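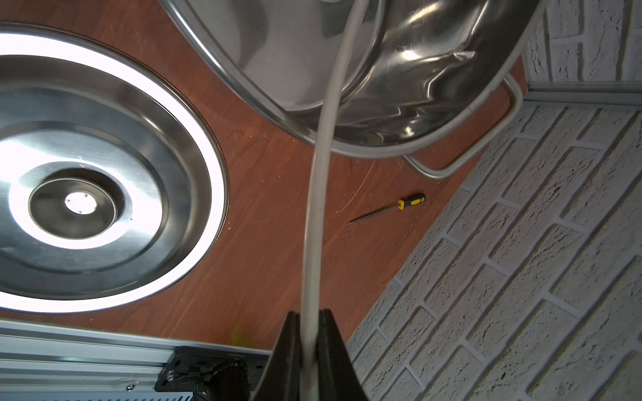

Speaker notes: Two grippers, one wrist camera, and a lot of kitchenware
Slot: Sunday, right after the coffee break. Talk slowly. Water is on the left side of the lectern.

Opening

Good morning, everybody, and thank you for coming back in from the coffee, I know how hard that is. I'm going to tell you how our little group spent most of June trying to decide between two grippers, and I promise to get to the answer before lunch.

The two we compared were the Clonino, which has a pair of stiff parallel fingers, and the Flaston, whose fingers give a little when they close on something. Same arm for both, same controller (the Lirnavent, which some of you have cursed at in the hallway, and so have I). Same small camera at the wrist.

[Pause. Ask who has used a wrist camera. Wait for the hands.]

Why kitchen things

People always ask me about this one, so let me get it out of the way. We wanted objects you can buy anywhere, and we wanted them to be a bit unkind. Stainless steel is very unkind. A pot lid under a bright lamp has rings of white and rings of dark gray, and a depth estimate that was perfectly happy on a wooden table will tell you the lid is a bowl, or a hole, or somewhere down on the floor. My favorite afternoon of the whole project was spent watching an arm try to be polite to a hole that wasn't there!

Then there's the screwdriver. A small one, black and yellow handle, thin shaft. It makes a lovely test because the handle is easy and the shaft is miserable, and the grasp planner has to pick.

The trials

We ran 527 grasps with the Clonino and 799 with the Flaston. Yes, I know those don't match. We lost bench time to a cable that kept working itself out of its connector, and by the time we'd found it the Flaston was already mounted, so we kept going. I report rates per object and never the totals, and if you catch me comparing totals you may throw something soft.

[Next slide: table by object. Give them a moment to read it.]

On the pot handle the stiff fingers did better. A bent metal loop wants something firm, and the soft ones tended to roll around it. On the lid it went the other way, once we taught both of them to go for the rim and leave the middle alone. On the screwdriver they were so close that I wouldn't want to argue for either, though I'll admit I had a favorite going in.

The camera, which is really half the talk

We moved the camera mount 8 times. The view you want for finding an object and the view you want for closing on it are two different views, and one bracket can't give you both. In the end we settled for seeing the finger bases and losing the tips at the bottom, and we let the controller work out the last bit from finger position. The folks at Khaemba do it the other way around, tips always in view, and I'd love to hear from anyone who has tried both.

Also, please, route your cables before you start. A gray cable across a gray pot is very hard on a segmenter, and ours took 18 retraining runs to stop calling it part of the rim.

[If short of time, skip to the last slide from here.]

What we picked

The Flaston, for now, with the stiff fingers in a drawer where we can reach them. Swapping takes a few minutes and one recalibration, and we've gotten fairly quick at it.

Last slide: contact address and link to the grasp logs. Leave it up during questions. Repeat each question into the microphone for the people at the back.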